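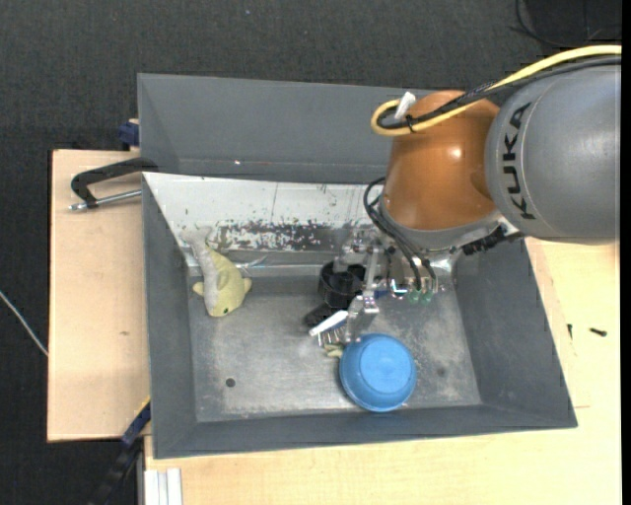
Large gray bin, seen from above.

Skeltum Bins

Home / Storage and Handling / Bins and Totes / Skeltum

Skeltum is the rectangular bin range from Lirholm. The bins are used for parts storage, order picking, returns, laundry, dry food packaging, tool cribs and general shop use. They are molded in one piece from polypropylene and come in four footprints and three heights. All of them share the same rim, so lids, dollies and label holders fit across each footprint regardless of height.

Stock color is gray. Blue and green are made to order with a minimum of 30 bins per color per size.

Choosing a size

The two smaller footprints are meant to be carried by one person. The two larger footprints are meant to stay on a dolly, a pallet or a conveyor once loaded. If you are replacing bins from another maker, measure the outside of the rim and not the base. The rim is the widest part of a Skeltum bin and it is the part that has to clear your shelf uprights.

For shelving, leave at least 2 inches above the rim if you want to reach in without pulling the bin out. More is better for the tall version. On flow rack, the low and medium heights run well on standard roller track. We don't recommend the tall height on flow rack with a steep pitch, as a half-empty bin can tip when it hits the stop.

Low height: fasteners, fittings, small packaged goods, paperwork.
Medium height: general picking, garments, boxed parts.
Tall height: bulky light goods, returns, foam and packing material.

Walls and base

The walls are straight on the inside, with a slight draft for molding. You get more usable floor than with a tapered bin of the same rim size, and cartons sit flat against the sides. The trade-off is that empty Skeltum bins do not nest. If you ship empties back to a supplier, or store a lot of them between seasons, look at the Rankin nesting tote instead. It takes the same label holder but not the same lid.

The standard base is smooth underneath and runs quietly on rollers. A ribbed base is available on the two larger footprints for heavier loads. The ribbed base is louder on conveyor and should not be used on belt sections with a pop-up transfer.

Drain holes are not molded in. We can drill them before shipping if you ask when you order. Drilled bins can't be returned.

Stacking

Bins stack rim to base, with or without lids. The base sits inside the rim below it and won't slide sideways. Stack only bins of the same footprint. Keep the heaviest bin at the bottom and do not stack loaded bins more than five high on a flat floor, or three high on a dolly.

Overfilled bins are the usual cause of leaning stacks. Contents need to stay below the inner ledge of the rim.

Lids

Two lids are offered. The drop-on lid rests on the rim and lifts straight off. The hinged lid comes in two halves that clip to the short sides and meet in the middle, and can be closed with a plastic seal through the holes at the center. Hinged lids add almost an inch to the stacked height of each bin. Replacement hinge clips are sold in bags of 14.

Dollies and label holders

The Arkov dolly fits the two larger footprints. It has a welded steel frame and four swivel casters, two with brakes. Order the rubber casters for sealed concrete or tile, and the nylon casters for rougher floors. The casters are bolted on and can be changed with an ordinary wrench.

Label holders snap over the rim on any side and take a standard shelf label. They come off with a flat screwdriver. Adhesive label plates are also available, but put these on before the bins go into use, while the plastic is clean. Paper labels stuck directly to the wall will hold for a long time and are hard to remove.

Cleaning

Wash with warm water and mild detergent. Most commercial tray washers are fine. Avoid solvents and abrasive pads, which dull the surface and make it pick up dirt faster. Let bins dry upside down with one edge propped up before stacking them, or water will sit in the corners.

Temperature

Skeltum bins are suitable for indoor use and for chilled rooms. They are not rated for freezers. Polypropylene gets brittle in deep cold and a dropped bin may crack at the corner. For outdoor storage, keep them under cover. Long exposure to sunlight will fade the color and weaken the rim.

Ordering and delivery

Stock sizes in gray ship from our warehouse in two to three working days. Orders of 26 bins or more go by pallet freight and need a receiving dock or a liftgate. Tell us which when you order. A liftgate requested after the truck has left is charged separately by the carrier.

Local pickup is open on weekdays until 4 p.m., except Thursday, when the pickup counter closes at noon. Please have your order number ready.

Samples are available in the medium height only. The sample charge is taken off your first full order.

Returns

Unused bins in stock colors can be returned within 30 days. Made-to-order colors, drilled bins and bins with adhesive plates fitted are not returnable. Check pallets for damage before signing for them and write any damage on the delivery slip.

Related products

Rankin nesting tote
Arkov dolly, rubber or nylon casters
Skeltum drop-on lid
Skeltum hinged lid and hinge clips
Snap-on label holder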